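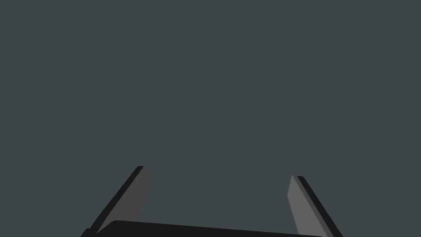
Sharpening Kitchen Knives on Wet Stones

Vega Montes
Updated 2021-12-23

These notes cover double-bevel kitchen knives in ordinary stainless or carbon steel. Serrated blades, scissors and ceramic knives need other equipment and are left out. Single-bevel knives are dealt with only in the section on backs.

Checking the edge first

Hold the knife under a bright lamp with the edge facing up and tilt it slowly. A sharp edge reflects nothing. Dull spots show as thin bright lines, chips as bright dots. Mark the bad sections on the side of the blade with a felt pen. If the only fault is a faint line near the tip, go straight to the finishing stone.

Run a cotton ball lightly along the edge from heel to tip. Fibers catch on burrs and chips too small to see.

Choosing a grit

Grit numbers differ between makers and between the Japanese and American scales, so treat a number on the box as a guide within one brand only. I use two Stellard stones, a 600 and a combination block with 800 on one side and a finer finishing surface on the other. The 600 removes small chips and resets a worn bevel. The 800 is the stone for a knife that has simply gone dull. Anything finer is for polish and for removing the last of the burr.

A knife with a chip you can feel with a fingernail needs a coarser stone than either of these. Starting on the 600 will work, but it takes a long time and wears a hollow in the stone.

Soaking

Water stones come in two general types. Porous stones are soaked until bubbles stop rising. Splash-and-go stones are wetted on the surface only, and some of them soften or crack if left in water. Check the sheet that came with the stone. If it is lost, put a spoonful of water on the dry surface. A porous stone drinks it at once. On a dense stone it stands in a bead.

Do not use oil on a water stone. Do not use water on a stone that has been used with oil until it has been scrubbed with dish soap and a stiff brush, and even then expect mixed results.

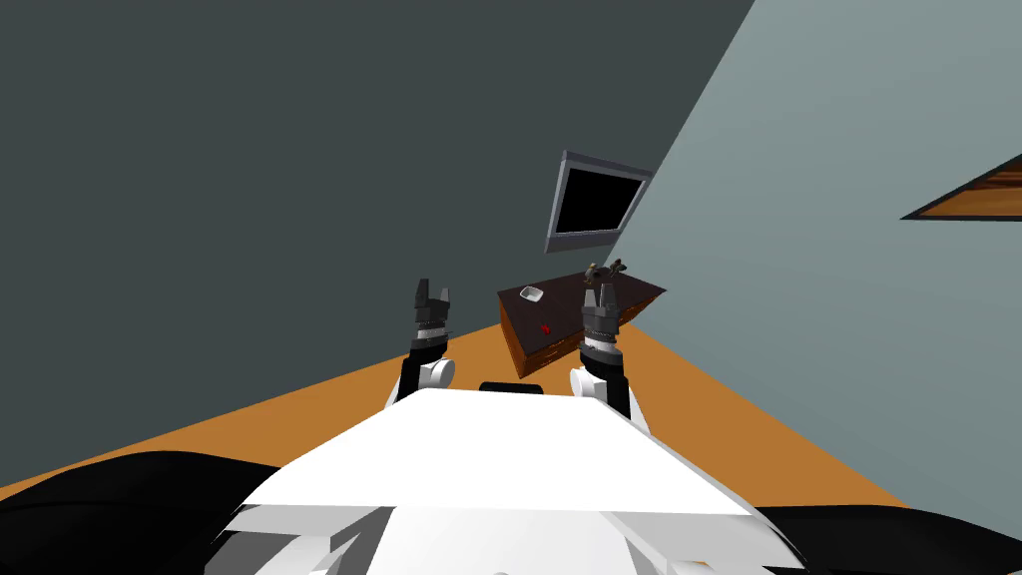 White robot with its arms raised.

Setting up the work surface

Put the stone on a damp folded towel or in a rubber holder. It should not move when pushed hard with the heel of your hand. Set the height so that your forearms slope slightly downward. A standard counter is too low for most tall people, and a cutting board under the towel corrects this.

Keep a small bowl of clean water to one side. Light should come from across the stone, toward you, so that the scratch pattern is easy to read.

Finding the angle

Color the existing bevel with a felt pen on both sides. Take two light strokes and look at the ink. Ink left near the edge means the spine is too low. Ink left at the shoulder means the spine is too high. Adjust until the ink comes off in an even band, then note how far the spine sits above the stone. On my 210 mm chef's knife it is the thickness of two stacked coins, and I still check it with the coins when I have been away from it for a while.

Clip-on angle guides are acceptable for learning. They scratch the spine, so wrap the blade with one layer of tape first. The Bulau guide I have is too wide for paring knives.

Strokes

Work one side until there is a burr along the full length, then change sides. Use moderate pressure on the push stroke and almost none on the return. Divide a long blade into sections and overlap them. At the tip, raise the handle slightly to follow the curve. Most poor results at the tip come from keeping the handle level.

Feel for the burr by drawing your thumb away from the edge, across the blade, never along it. It should catch lightly in every section. If one section has no burr, return to that section only.

Leave the gray slurry on the stone while working. Add water by the drop when the blade starts to drag.

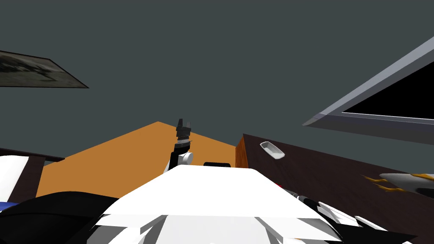 Once the burr has been raised on the second side, cut the pressure by half and alternate sides every few strokes. Cut it again and alternate every stroke. Five strokes per side with only the weight of the blade is enough on the 800. Move to the finishing surface and repeat the light strokes only.

Removing the burr

A burr that folds from side to side and will not leave is the most common complaint. Draw the edge once, very lightly, through the corner of a cork or along a piece of soft wood — do not press — and then repeat the last light strokes on the finest stone. A strop made from a strip of plain leather glued to a flat board does the same work. Pull the blade spine first. Compound on the leather is optional.

Single-bevel backs

Lay the hollow side flat on the finishing surface and take a few strokes at the end, only to remove the burr. Never lift the spine on this side.

Flattening the stone

Draw a pencil grid over the whole face. Rub the stone under running water on a flattening plate, or on wet-and-dry paper stuck to a piece of thick float glass, until the grid is gone. Coarse paper is better than fine for this. Round the corners of the stone lightly afterward.

Flatten before each session if you sharpen several knives at a time. Lovely Yap wrote in September to ask whether two stones can be rubbed against each other. They can, provided the grits are close, but two stones can end up matching each other without either being flat. Check with a steel rule on both diagonals.

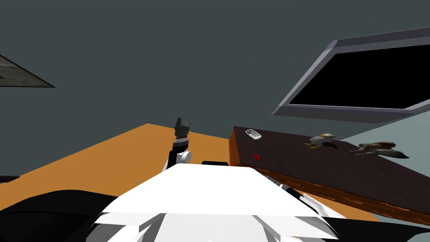

Drying is slow with porous stones. Stand them on edge on a rack, away from sun and heaters, for at least a day before boxing them. A stone that freezes while wet will split, so do not store one in an unheated garage. Rinse the slurry off the towel before it goes in the wash.

Between sharpenings

A ceramic rod used with light pressure will keep an edge going for weeks. Grooved steels are harsher and suit softer blades. Wash knives by hand and dry them at once. Glass and stone boards will dull any edge in one meal; use wood or soft plastic. When scraping food off the board, turn the knife over and use the spine.

Testing

Slice a ripe tomato with no downward force, or cut printer paper held by one corner. A snag in the paper shows where the burr remains. Mark the place and go back to the finishing stone.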